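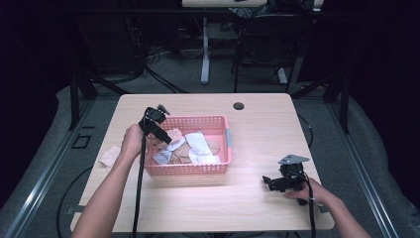 Small fabric scraps: basket, bin or bag?

Fiber & Thread Talk > Storage and Sewing Rooms

hemandhaw
Tuesday, January 3, 2023

I'm redoing my sewing corner and the part I can't settle is the small scraps. Yardage is fine, that's folded on a shelf. Fat quarters are fine. I mean the pieces smaller than a dinner plate that are too good to throw out.

Right now they all go in one open plastic basket on the cutting table. It fills up, I tip it out looking for one piece, everything gets wrinkled, and I stuff it back in. I do mostly patchwork and some mending. The corner is small, one table and one set of shelves, and the table has to be cleared every night because we eat at it.

So how do you keep yours? By color, by size, by type of cloth? And do you fold them or not bother?

bobbin_204
Color. I tried size for years and never once went looking for "a four inch piece." I go looking for a blue. I have seven plastic baskets, the kind with holes in the sides, and they sit on one shelf. Blues and greens together, reds and pinks together, neutrals get their own because there are always more of those than anything else.

I don't fold anything smaller than my hand.

Plainweave
I disagree about color. Type of cloth first, then color if you have enough to bother with. If you mend, you need to know whether you're grabbing a cotton or a poly blend, and once a piece is small and crumpled it's hard to tell by looking. I have patched a linen shirt with something that was not linen and it puckered the first time it went through the wash. Ever since then the sorting has been:

quilting cotton
linen and linen blends
knits
everything else

Four containers. Color is easy to see once you're in the right container.

hemandhaw
Plainweave, that's a fair point about the mending. I couldn't tell you what half of mine are. Some came out of a bag from my aunt.

Plainweave
Burn test on a thread or two, over the sink, with tweezers. Cotton and linen leave soft gray ash and smell like paper. Polyester melts into a hard bead. It takes a minute per piece so don't do the whole basket, only the ones you're unsure about.

quiltrow
I cut everything down the day it becomes a scrap. Strips at 2 1/2 inches, squares at 5 inches, squares at 2 1/2, and whatever is left after that goes in the trash or in a pet bed. Cut squares stack flat and take up almost no space. I made a whole twin top last winter out of the 2 1/2 inch box without cutting anything new.

It does mean ten extra minutes at the end of each project. If you won't do the ten minutes, don't start, because you'll end up with a box of squares and a basket of scraps too.

bobbin_204
I did exactly that. Box of squares and a basket of scraps.

Also, once it's cut into squares it's no good for applique or for patching an elbow. I'd rather leave the odd shapes alone until I know what they're for.

quiltrow
Sure, if you do applique. I don't.

nightpresser
I iron first, then sort. I know people think that's a waste of time. A wrinkled scrap looks about half its real size and you end up not using it. Pressed and laid flat in a shallow tray you can see what you have. I use the Clirklow document trays, which are meant for paper. They hold anything up to letter size and they stack.

I do a batch when I already have the iron hot for something else.

tuckandroll
Pressing scraps before storing them is pointless if they're going in a basket. They'll be wrinkled again by the weekend. If they're going in a tray, okay.

nightpresser
Yes, that's why I use a tray.

tuckandroll
I have one big open basket and I'm happy with it. No sorting. When I need a scrap I dump it on the table, pull what I want, and put the rest back. I've been sewing since my kids were small and I have not run out of time doing this. How much fabric are we talking about, hemandhaw? If it's one basket I don't think you have a storage problem.

hemandhaw
I weighed it last night on the kitchen scale, partly out of curiosity. 2000 grams in the basket, packed down hard. Then there's another bag in the closet that came to 900.

tuckandroll
That's more than I pictured. All right, maybe two baskets.

Plainweave
That's a lot for one basket. No wonder you have to tip it out.

seamripper_lou
Whatever you pick, get something with holes in it if the fabric has been washed and there's any chance it isn't bone dry. I used a lidded tote in a basement and lost a good part of a linen stash to mildew. A basket with open sides lets air through and you can see the color from the side without lifting anything.

The one drawback is that small threads poke out through the holes and catch. With loosely woven stuff I put a piece of muslin in as a liner.

bobbin_204
Seconding the liner. An old pillowcase works too.

Dustyselvage
Lids, please. I have a cat. An open basket of fabric is a cat bed, and then every piece has to be washed again. I use clear shoeboxes from Castunard with the clip lids, and I cracked the lid on exactly one in about six years. I'm upstairs and it's dry here, so mildew has never come up.

seamripper_lou
Upstairs is different. I'd use lids upstairs.

hemandhaw
No cat, no basement. The room has carpet, though, and that's its own problem. Anything that drops sticks to it and I find threads in my socks. I've been doing all the sorting on the table.

nightpresser
Old flat sheet on the floor under the table while you work. Pick up the corners at the end and shake it outside.

Plainweave
If you're sorting on the table, put the container in the middle and take things out to the sides one at a time. Don't dump. When you dump you have to deal with the whole pile before supper. If you take out one piece at a time you can stop at any point and the rest is still in the basket.

tuckandroll
I dump. It takes me five minutes to put back.

Plainweave
You don't sort, though, you said so.

tuckandroll
True.

quiltrow
For the first big sort I'd skip fine categories. Three piles: keep, don't keep, don't know. Work fast and don't unfold anything you already recognize. Then close up the don't-know pile in a bag with the month written on it. Mine said March. When March came around again I hadn't opened it, so I gave it to the school.

hemandhaw
I like that. My trouble is the don't-know pile will be the biggest.

Dustyselvage
Give yourself a minimum size. Mine is a playing card. Smaller than that goes straight out unless it's Liberty lawn or something I can't replace.

bobbin_204
A playing card is too big for a minimum! I use pieces half that size in crumb blocks all the time.

Dustyselvage
Then yours is half a playing card. The point is to have one.

foldline
Coming in with the boring answer. I bought the Urkora drawer unit, the narrow one with the mesh drawers, and put it under the table. Light colors in the top drawer, mediums in the middle, darks on the bottom. I sort by how light or dark a fabric is because that's how I choose fabric for a block. Actual color comes second. White, cream and pale blue are all in the same drawer and I've never had trouble telling them apart.

It rolls, which matters if your table is shared. Rolls badly on carpet, I should add. I took the wheels off two of the corners and then put them back on.

Plainweave
Light, medium and dark is better than color for patchwork, I'll give you that.

bobbin_204
I could live with that. Not switching, but I could live with it.

Ghoneim_Fabrics
We run a small remnant counter and sell mixed scrap bags, so we do a lot of this. For bags we sort by fiber on the first pass and by light and dark on the second. Brown and tan prints slow everyone down because they look the same in a heap. Put those under a window or a good lamp before you decide. And take the selvage off before storing, unless you save selvages. It frays less evenly than people expect and it tangles with the neighbors.

seamripper_lou
I save selvages. Keep them on!

Ghoneim_Fabrics
Then roll them up separately. Tangled selvages are worse than tangled yarn.

hemandhaw
Update. I did the first pass over two evenings. I went with fiber first like Plainweave said, then split the cottons into light, medium and dark. Knits turned out to be 19 pieces and almost all of them old T-shirts, so those became rags. The pile I couldn't identify went into a paper bag with the month on it.

I kept the basket for the light cottons and got two more with open sides for the others. They fit on the bottom shelf if I turn them sideways. Linen is in a shoebox with a lid for now.

I did not iron anything.

nightpresser
You'll be back.

tuckandroll
So three baskets. I said two.

Plainweave
Label the linen box on the short end, so you can read it when it's on the shelf. I put mine on the lid and have to pull it out every time.

hemandhaw
Just went and moved the label. Does anyone want knit rags? I'm in no hurry to get rid of them but I don't need that many.

Dustyselvage
Cut them in strips and stuff a pincushion or a door snake with them. One door snake will use up the lot.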